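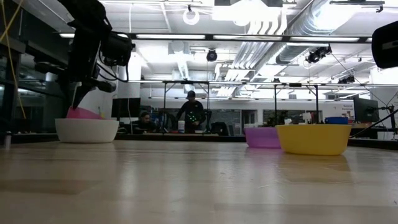 Kosow, September

Passed it. Second try, but passed. Writing this down quick before I forget what helped, because three people at work already asked and I'm not typing it out three times.

The exam was the Drirna admin one, the networking half. First attempt was in spring and I missed by a hair. Subnetting killed me, plus the whole section on routing tables that I had skimmed because I thought I knew it. I did not know it.

So what I changed.

Stopped watching videos. I had gone through all 46 lessons of the Shokri course the first time, at double speed mostly, nodding along. Felt great. Retained nothing. Second time around I only opened a lesson when I got stuck on something, and then I typed every command myself. Slower, yes. But the commands are in my fingers now.

Built a lab. Nothing fancy, 2 old laptops and a switch from the junk drawer at work (asked first). Broke DNS on it so many times. Best thing I did. When a question says "host can ping the gateway but can't resolve names" I don't have to think, I've been there, at midnight, annoyed.

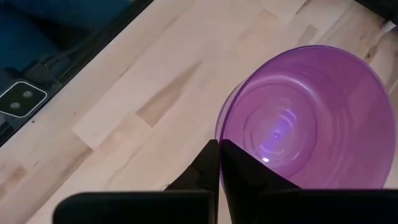
Purple bowl, light wood table.

Practice tests. I used the Rerkura set, 12 of them. They're harder than the real thing on storage and easier on permissions, so don't trust your score too much either way. What I did was keep a text file of every question I got wrong and the reason, in my own words. Not the official explanation. My own words, even if they were dumb. "forgot the mask is not the wildcard mask AGAIN" is in there four times.

Subnetting: just do it by hand. On paper. A page every morning with coffee until it's boring. I tried the tricks and the charts and kept mixing them up under pressure. Writing out powers of two on the scratch sheet in the first minute worked better then any of them.

Timing. You get over 60 questions and the simulations come first, which threw me the first time, I burned way too long on number one. This time I flagged it, moved on, came back at the end with plenty left. Do that.

Things I'd skip: the flashcard app. The big printed book, unless you like the index. The forum, mostly, lots of people arguing about whether the cert is worth it. Maybe it is, maybe not, my manager pays for the exam so whatever.

Book the date early btw. I kept pushing it back until I paid for the slot and then suddenly I was studing every night.

Next is the security one, probably after the holidays. Will post the wrong-answers file once I clean up the swearing.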